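Section 4: Setting up the street walk

This section covers preparing a Pundodel handset for the Daltness dock quarter walk, loading the recordings, and checking the route before visitors use it. It assumes that the handsets have been charged and registered as described in Section 3. If you are setting up the Rind Street walk only, go to Section 5.

4.1 What the walk contains

The dock quarter walk follows the streets where Baltic and Dutch seamen's families lodged from the 1840s until the clearances between the wars. It has 6 stops. Each stop has a main recording, a map sheet and a set of house entries taken from the census books and rate books. Stops 2 and 5 also have extra recordings in Latvian and Dutch, with English transcripts.

The house entries give the occupier's name as the enumerator wrote it. Spellings differ from one census to the next, and the same family may appear under three or four forms. Do not correct these on the handset. Alternative spellings are kept in the index, and a visitor searching under any one of them will be shown the others.

4.2 Loading the recordings

1. Switch on the handset and wait for the green light to stop flashing.
2. Press Menu, then choose Walks, then Add.
3. Select Daltness Dock Quarter from the list. If it is not shown, press Refresh once and wait.
4. Choose Full if the visitor will want the house entries, or Audio only if not. The full set takes longer to copy.
5. When the screen shows Ready, press Back twice to return to the opening page.
6. Play the first few seconds of Stop 1 and set the volume.

Note: Each handset can hold 1000 house entries. The dock quarter walk fits within this, but it cannot be loaded alongside the full Rind Street set. Load one of the two as Audio only.

Caution: Do not remove the memory card while entries are being copied. The index may be damaged and the whole walk will have to be loaded again.

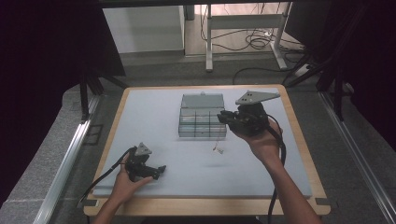
4.3 Setting the map year

The map sheets can be shown for any of the surveyed years. The handset opens on the latest sheet, and most groups find it easier to begin there and work backwards.

1. Open the walk and press Map.
2. Turn the side wheel until the year you want is shown at the top of the screen.
3. Press the wheel in to fix it. The year stays fixed until the handset is switched off.

Wadden Court and the two alleys behind it are missing from the earliest sheet. They were built on the site of a rope walk, and the older map shows only the long shed and its yard. House entries for the court will still open, but the marker stands in open ground until a later year is chosen.

Note: Street numbers in Chapel Row were changed when the north side was rebuilt. Entries made before the change carry the old number first and the present one in brackets. Where the house has gone, the bracket holds a dash.

4.4 Checking the route

Walk the route yourself before the first group of the season, and again after any notice of roadworks.

1. Start at Stop 1, outside the former Seamen's Reading Room. The marker on the screen should turn blue as you reach the steps.
2. Carry on to each stop in order. The recording should begin without a button being pressed.
3. If a recording starts too early, open Settings, choose Distance and lower the figure by one.
4. At Stop 4, stand on the chapel side of the road. The signal is poor under the warehouse wall - the handset may show you a street further west than you are.
5. At Stop 6, press Finish. The handset stores the time taken and returns to the opening page.

Caution: The setts in the lane between Stops 3 and 4 are uneven and slippery after rain. Groups with wheelchairs or pushchairs should take the level route along the quay, shown on the map as a broken line.

4.5 Visitors' own records

Visitors with family links to the quarter sometimes wish to add a name, a lodging address or a memory. These are held apart from the census entries and are not heard by other visitors until they have been checked.

1. Press Menu and choose Add a record.
2. Enter the street and, if known, the house number.
3. Choose Write or Speak. Spoken records stop after four minutes.
4. Ask the visitor to read the permission page and press Agree. Without this the record cannot be saved.

Records that have not been checked are deleted after 365 days. Copy them to the office computer every Monday, using the steps in Section 7, so that none are lost if a handset is mislaid.

Note: Please do not enter details of living people other than the visitor. If a record mentions one, mark it Private before saving.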